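Kitchen > Tips > Cooling Racks, Cleaning and Storing

Wire racks, the grid kind. Quick notes, mostly so I stop looking this up every November when the baking starts.

Buying first. Measure your sheet pan, the inside, not the rim. Racks get sold by the outside of the pan and then don't drop in. I've done it twice. The Skilstead one fits a half sheet with a little wiggle, the Toder did not, went back to the store. Grid beats the parallel-bar kind for cookies. Small ones tip through the bars. For bread, doesn't matter, use whatever.

Black coated or bare metal? Coated wipes off easier. Bare you can scrub hard, and it won't flake. If coating is coming off in bits, toss the rack. Don't put food on it. Check the crossings, that's where it starts to go. Also don't assume a coated rack is oven safe, look at the label or the maker's site. Lots of them are for cooling only.

Washing.

Soak it flat. Sink if it fits, otherwise a sheet pan or the bathtub with an old towel under so you don't scratch the tub. Hot water, good squirt of dish soap, half an hour. Longer if there's dried glaze. Sugar just lets go if you wait, so wait.

Then a brush, not a sponge. Sponges shred on the wires and leave little crumbs in every corner. Old toothbrush or a bottle brush. Go one direction, turn the rack a quarter, go again. Flip, do the other side. The underside is always worse than you think, esp. along the border wire where drips collect.

Burnt-on cheese or bacon fat: baking soda paste, leave it an hour, brush. No steel wool on coated. Bare metal can take it.

Dishwasher, I don't for coated ones. Bare ones ok if they lie flat and don't block the arm.

Dry right away. Shake it outside, towel both sides, then stand it up against the backsplash till the corners are dry. Rust spots show up where wires cross, they hold a drop of water there. Tiny spot of rust on bare metal, rub with half a lemon and salt, rinse, dry, a bit of cooking oil on a paper towel.
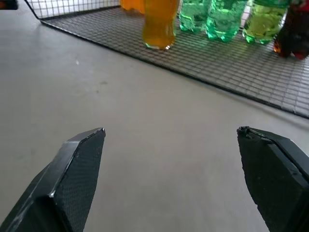

Black mesh rack, flat on a gray tabletop.

Check for warp while it's out. Put it on a surface you know is level and press each corner. If it rocks, you can bend it back some by hand, slow, over the edge of a counter with a towel. Don't go at it with pliers, you'll pop a weld. A slight rock is fine for cookies. Not fine for a glazed cake, it all runs to one side.

Wipe the table too while you're at it. Pale tops hide flour and grease film really well until you put something dark down.

Storing. Flat in a drawer is a waste of a drawer. On edge, next to the cutting boards, with a divider. I use a Yeon file sorter from the office aisle, works better than the thing made for pans. Paper towel or thin dish cloth between two coated racks so they don't rub. Hooks inside a cabinet door also good, but check the door still closses with the rack on before you drill.

Other uses, from memory:
- under a hot pot if you're out of trivets
- draining washed berries, towel underneath
- over the sink for hand-wash glasses (grid only, stems fall thru the bars)
- drying herbs, one layer, flip once
- under a plant pot that sits in its own water, old rack obviously, don't bring it back to the kitchen after

Glazing tip. Parchment under the rack before you pour, not after. Scrape up the drips and use them again, as long as there's no crumbs in it.

Sirnum makes a folding one with legs, stackable. Haven't tried it long enough to say. The legs catch on stuff in the cupboard. More on that maybe when the Christmas cookies are done.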